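Search projects Search
Home Courses Project Reports Workshop Contact

Small Belt Conveyor for Sorting Switch Parts
Final report, Stendix Workshop course

Introduction

When our group first picked this topic, we thought a conveyor would be the easy choice. A belt, two rollers, a motor, done! We learned a great deal more than we expected, mostly about belts that want to wander sideways, and we would like to set it all down here for whoever takes the course after us. The aim was a tabletop conveyor that could carry push-button switches one at a time past a checking point, at a speed slow enough for a person to look at each one comfortably.

The Javitz room, where we did our work, has good light in the afternoon and a lot of table space, and we are grateful we were allowed to leave our setup standing between sessions.

The belt

We went with a long, narrow belt with a green surface, on an aluminum frame. Our first sketch had a belt twice as wide, but the switches are small and the extra width only gave them room to drift. Glossy belts do have a drawback, and that is glare. With the lamps on, a bright streak shows up on the surface, and a small part sitting near it is harder to look at than you would think.

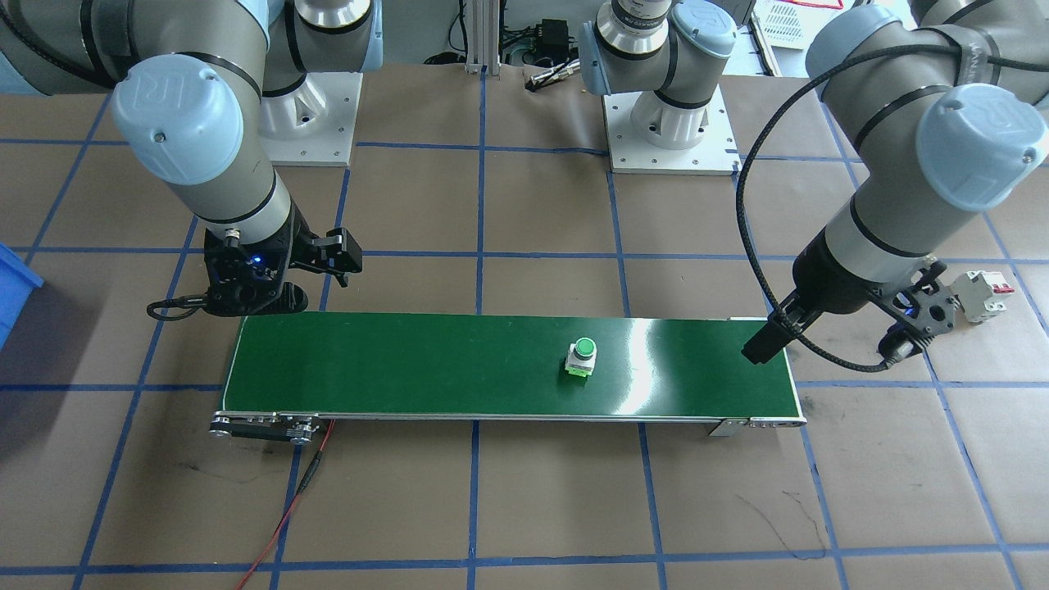 Figure 1. Push-button switch on the belt, slightly right of center.

The switch we used for testing has a round green cap, a white body and a green base. Green on green was not a clever pick on our side - the white body is what your eye catches first. We kept it anyway, as the course had a whole box of them and they stand up nicely on the base.

The frame and legs

Getting the frame level took us most of one Sunday. The conveyor stands on metal legs, and we had one leg a hair shorter than the other, which we blamed on the table for far too long. After filing and checking again (and again) we got it to sit flat. The side rail along the front is aluminum, and the brackets at the ends have bolt holes so the frame can be taken apart for storage. We would ask the next group to please keep the bolts in a jar.

We also taped the work surface into squares with blue tape, running both ways. It looks fussy, but it made our notes so much simpler. We could write down which square a part was in and find the same spot again the next week without a ruler.
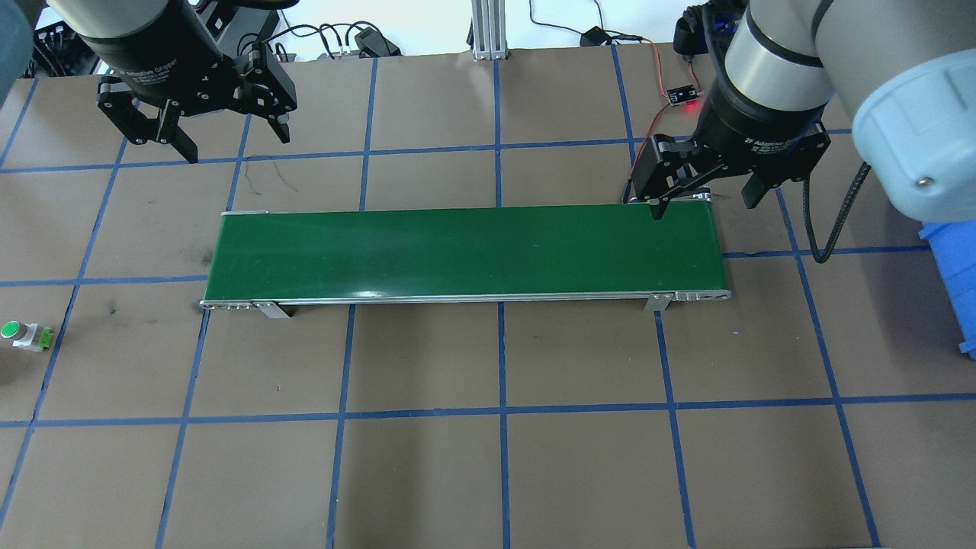 Photo: Stendix Workshop / Kongkaew project group

Test runs

We made 3 rounds of tests and sent a switch down the belt 317 times in all. In 214 of those runs it reached the end upright and in line. In 49 it reached the end but had turned enough that the cap no longer sat where we wanted it, and in the remaining runs it tipped over on the way. Most of the tipping came in the first round, before we fixed the belt tension, so we feel the later design is a good deal better than the totals make it sound.

The switches have a terminal block on the back end, and that makes them a little awkward. Set down on its side, a switch takes up more room and the cap points off toward whatever is next to it. For the second round we tried starting some of them that way on purpose, and we gave that up quickly.

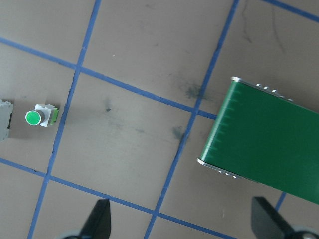

Figure 3. Switch on its side in one of the taped squares, with the conveyor to the right.

What we would change

A matte belt would be first on our list, in a color that no part of the switch shares. After that we would like low side guides, perhaps with a soft lining, to keep the parts in line. The Vesta group next door used felt on theirs and were happy with it. We would also label every wire before the first test and not after the last one - tracing them took a whole evening.

Materials left in the room

The frame, the belt, one spare roller, the box of switches and half a roll of blue tape are on the lower shelf. The leg we filed is marked with a dot of paint on the inside.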